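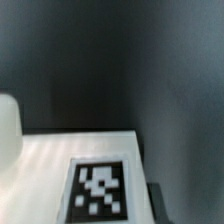 **Does a loyalty card make shoppers loyal?**

Mostly it records the loyalty they already had.

# 9 Reading Claims About Customers

Firms like to say that their card holders spend more than other people. Pisari, a grocery chain, told its investors that members spent 20 per cent more per visit. The figure may well be right. The trouble is what the firm wanted it to mean – that the card caused the spending. People who shop somewhere every week have good reason to sign up, and people passing through do not.

Narayanan Pai looked at 700 households near a Magnusson store and compared what they spent before and after joining. Most of the gap was there beforehand. His sample was small and came from one town, so we should be as wary of his result as of Pisari's.

In this chapter you will learn to ask who joined, when, and compared with whom. Section 9.1 starts with the Pisari figures. Keep a calculator handy – you will need it for the first exercise.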